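Welum (robot)

Welum is a two-armed workshop robot built by Tudor Sima and other members of the Roltbridge shared workshop. It was made for handling hoses, tubing and other flexible parts that are awkward to hold in a vise. The name is used both for the machine and for the set of drawings and programs that go with it.

Background

The Roltbridge workshop occupies the ground floor of a former upholstery shop and is used mostly for bicycle repair, small woodwork and electronics. Sima joined as a member after several years of building single-arm machines in his garage. One of these, a desk arm called Tradus, could pick up blocks and bottles but had trouble with anything that bent. When it lifted a length of hose by one end, the other end swung, and the arm had no way to steady it.

Work on a two-armed machine began in June, after the workshop bought a pair of used arms from Dervishi, a local dealer in secondhand shop equipment. The arms came without a stand, controller or grippers. The total cost to members before assembly was 753 dollars, including delivery.

Construction

The arms hang from a steel crossbar and reach down and inward toward a shared work area. The crossbar is 1175 millimeters long and is bolted to two uprights. An earlier version used a bench-top mount, which was given up when the elbows kept striking the bench during wide movements.

Each arm ends in a cylindrical wrist with a two-finger gripper fitted to it. The gripper bodies are black and the fingers move on screw-pivoted linkages. The same gripper design is used on both sides, so a spare can go on either arm. The wrists have small ring lights.

The controller is a secondhand desktop computer kept under the stand. A separate stop switch cuts power to both arms. The stand is fixed to the floor; during early tests on casters, fast stops caused the uprights to shift and the stored positions had to be taught again.

Programming

Positions are taught by hand. One person moves the arms to where they are needed, and the computer stores the joint angles. A typical hose program has between 12 and 20 stored positions, with the speed set separately for each move.

The arms can be run in one of two modes. In independent mode, each follows its own list of positions. In paired mode, the distance between the grippers is held to a set value and both arms move together. Paired mode was added after a test in which the right arm began its move early and pulled a sleeve off its tube. It also limits the opening distance to 50 millimeters past the starting point, after which the program stops.

Hose assembly

The main job for which Welum was built is holding sectional hose for dust collection and small pumps. A common pattern places a short white tube in the middle, a smooth gray sleeve on each side of it, and a length of dark gray corrugated hose outside each sleeve. The grippers take the corrugated sections at the two ends, leaving the joints between them clear.

Grip force is a matter of adjustment. Too little lets the ridges slip past the fingers, and too much flattens the hose near the joint. Sima's notes recommend starting at the lowest setting and raising it one step at a time. Soft hose sags between the grippers, and a small amount is normally accepted. Pulling it straight puts a load on the sleeves.

The workshop logbook lists more than 155 hose runs in the first season. Failures are marked with a letter code: S for slipped, T for twisted and D for dropped. Twisting is the most common entry and is blamed on grippers closing at slightly different angles.

Limitations

Welum has no force sensor in either wrist. It can't tell whether a sleeve is fully seated, and a person has to check each joint by hand. The machine is slow by factory standards, and changing from one hose diameter to another means teaching the positions again. It isn't used for hoses under pressure.

The crossbar also limits where the arms can reach. Parts longer than the bar have to be held near their middle, with the ends supported separately.
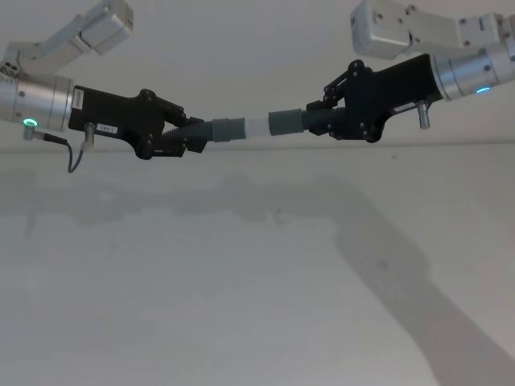
Related machines

Tradus, the earlier desk arm, is still kept at the workshop and is used for teaching new members how to store positions. Its gripper is smaller than those on Welum and the two don't share parts. A second stand for Welum, with adjustable uprights, has been drawn up but not built.

See also

Flexible part handling
Robot end effector
Shared workshop
Teach-in programming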